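4.2 Replanning when the wires won't behave

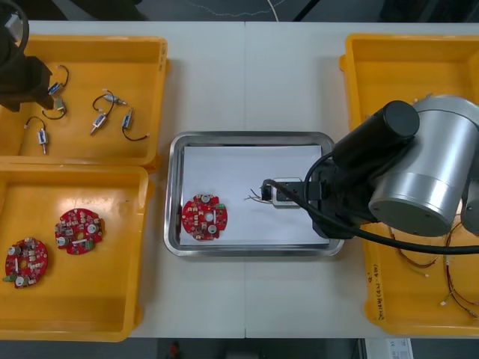 So the planner we started with, Flikuleo, treats every part as a rigid body, and for the circuit boards that's fine. You segment the board, fit a pose, pick a grasp, done. Anything with a lead coming out of it is a different story (ask Benedito Toledo, who wrote the first version of the wire tracker and then threw it out). A grasp that looks great for the housing can leave the wire ends pointing anywhere, and the planner has no idea they exist.

What I ended up doing is pretty simple. Perception now hands over two things for each part: a pose for the body and a short chain of points for every wire it can follow. Figure 1 shows the kind of layout I mean, with a part held on the paper and its bare wire ends toward the board. The planner samples 1,000 candidate motions, drops any that drag a wire chain across another part, and passes the best 20 to Vultimitz for the joint-level check. Both arms share one clock and one collision map – I tried separate maps first and regretted it.

Replanning kicks in when a tracked wire tip drifts more than 3 mm from its prediction. Takes roughly 51 ms on our machine, which is quick enough that I stopped trying to optimize it!

Figure 1. Two-arm workspace with trays of parts and round red circuit boards.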